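Small Drawer Units: Gallery

Photographs and notes by Tài Đào
Posted April 19, 2026

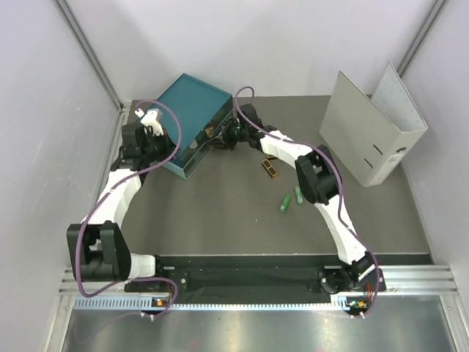
The gallery covers small drawer units for desks and workbenches, the kind used for screws, clips, spare fuses and stationery. Entries are added as units come in for sorting. The teal one is filed under Bosano, our shelf name for box-shaped units with a flat top and a slim raised rim. The rim is useful on a bench: pens and short hardware set on top are less likely to roll off.

Fronts on this type are darker than the body, with lighter teal along the edges of the compartments. Dark fronts hide clutter but make contents harder to identify, so we label every compartment before it goes into use. Labels go on the upper left corner, 3 mm in from the edge.

Notes on placement

Set the unit at an angle to the wall if drawers will be opened from one side of the bench. Allow 50 mm behind the rear corner. Units placed square to the wall can go closer, but dust collects in the gap and is awkward to reach.

Notes on filling

Heavy parts go in the bottom row. A full set of M3 screws (1000 pieces) fits in one of our standard drawers with room for the matching washers. Mixed lots are weighed and bagged first - loose mixed lots are not accepted.

Cleaning

Damp cloth, mild soap, dry at once. Do not use solvent on clear or tinted fronts.

The Tôn and Turinance units will be added in June, along with a revised size table. The current table lists 57 units. Corrections to it can be sent through the Bilix contact page.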